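Skarel Student Robotics Club – Frequently asked questions

Do I need experience to join?
No. Sessions run for 75 minutes and new members work in pairs. Mariama Darko keeps the rota.

What does a pair do in a session?
Each member takes one hand-held gripper. The task is to move small items between the cloth and the tray – one item at a time.

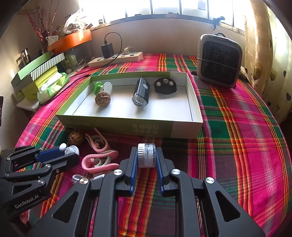
Sorting task, two grippers at work by the tray.

Which objects are used?
Household items of mixed shape and surface: walnuts, clips, knobs, a small torch. Members may propose others, up to 5 per term.

How is a run scored?
One point per item placed. A drop scores zero and the item stays where it lands. Both members start with the fingers open and clear of the items.
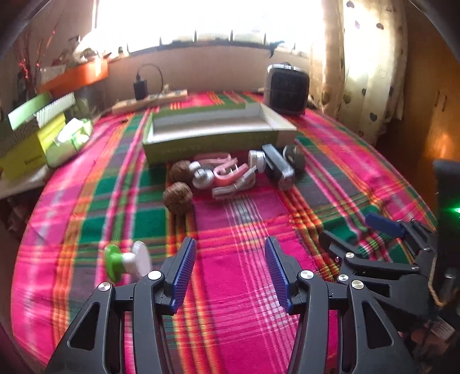

A run ends after 30 seconds or on a call from either member. Scores go in the log under the pair's number.

Who do I contact?
Volodymyr Lysenko, room 2493, before the November intake.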